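Packing of Short Cylinders in a Rectangular Bin
Project report, Materials Handling module
Sobia Warraich 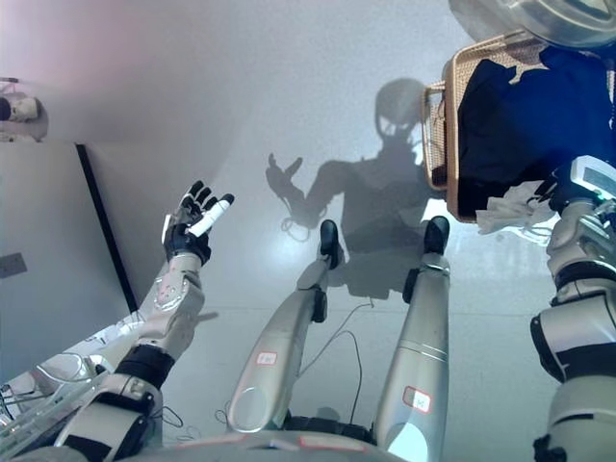 Figure 1. A short white cylinder with a rounded end, held diagonally.

1. Background

Small cylindrical parts such as dowels, plugs and pegs are often shipped loose. The packer pours them into a bin up to a fill line and the bin is sold by nominal count. The real count depends on how the parts settle. If they settle loosely the bin runs short, and if they settle tightly the shipper gives parts away.

The question came from Dritico, a supplier of furniture fittings in Udbridge, which fills bins by volume and has had complaints of short counts. The company lent us one bin and a stock of 800 dowels. The aim was to find out how much the count at the fill line changes with pouring height, and whether a short shake before leveling reduces the spread.

2. Material

All dowels came from a single production lot. They are beech, with plain ends, and their length is slightly more than twice their diameter. A sample was measured with calipers before the first session and again after the last one. No change in diameter was found beyond the resolution of the instrument.

The bin is rigid, with straight walls and a flat base. The fill line is scribed on the inside of all four walls. A steel straightedge was used to level the load.

3. Method

A hopper with a slide gate was clamped to a stand above the bin. Three gate heights were used, called low, middle and high below. Each session consisted of seven pours at each height, and there were seven sessions, giving 147 pours in total. The order of heights was shuffled within each session.

For each pour:

The hopper was loaded with the full stock.
The gate was opened in one movement and closed when the load stood visibly above the line.
The load was leveled with one pass of the straightedge along the long side.
Dowels lying across the line were kept if more than half of their length was below it.
The remaining load was weighed and the count found from the mean dowel weight.

Every seventh load was also counted by hand as a check on the scale. The two results never differed by more than one dowel.

Shaken loads were tested separately after the main series. The bin was placed on the shaker table in the Deltby workshop and run at the lowest setting before leveling. Loads were topped up from the hopper after shaking.

4. Results

The mean count over all pours at the middle height was 716. The low height gave a smaller count and the high height a larger one, with a difference of 14 between the two means. The standard deviation within a height was smaller than this difference in every session, so the effect of height is not explained by scatter alone.

Shaking raised the count at every height and brought the three means closer together. The spread between shaken loads from the low gate was less than half of that between unshaken ones. In two shaken loads the stock ran out before the line was reached, and these were left out.

Some orientation was seen near the walls. Dowels touching a wall tended to lie flat against it, and the layer on the base was almost entirely horizontal. Gaps were largest in the corners.

5. Discussion

A dowel that falls farther arrives with more energy and can push its neighbors into a denser arrangement. This agrees with the packing model by Ezeani given in the course notes, which treats a long drop as a weak form of tapping. The model also predicts that the effect should level off with height. Our three heights are too few to test that.

The leveling step is the weakest part of the method. The half-length rule depends on judgment, and one operator did all the leveling. A second operator would probably get a different mean, although the differences between heights should remain.

Humidity was not controlled. The Tuesday session was held with the loading door open, and its counts were slightly lower at all three heights. The data were kept in.

6. Recommendation

The gate height at the filling station should be fixed and marked. A short shake before leveling is worth a trial on the line if the extra time per bin is acceptable. The nominal count would then have to be set again from shaken loads, using a stock large enough to fill the bin every time.

Raw weights by session are in Appendix A. The leveling procedure is in Appendix B.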